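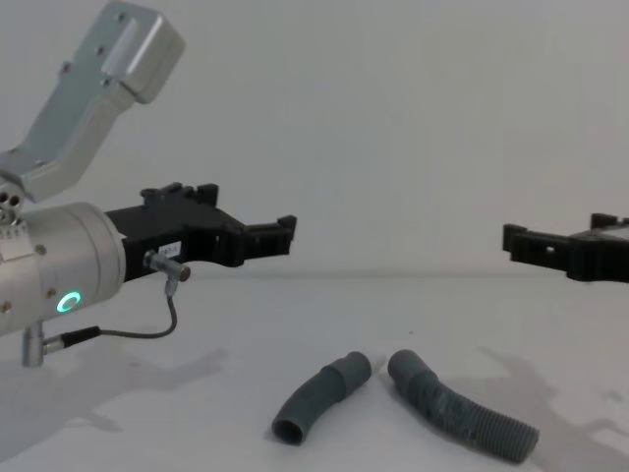
Figure 4.1 Two pieces of flexible hose on a white tabletop.

Chapter 4
Hoses and How They Bend

If you have ever wrestled a garden hose around the corner of a house on a chilly December morning, you already know a good deal of what this chapter has to say, and I hope you'll bring that experience along with you! A hose has two jobs that pull against each other — it must bend where we want it to, and it must stay open inside while it does. We'll begin with short pieces like the dark grey ones in Figure 4.1, and work our way, without any hurry, up to runs of 300 feet. Keep a scrap of hose beside you as you read, and give it a gentle bend now and then. Our old friend Anneli Nieminen's notes on kinking come first.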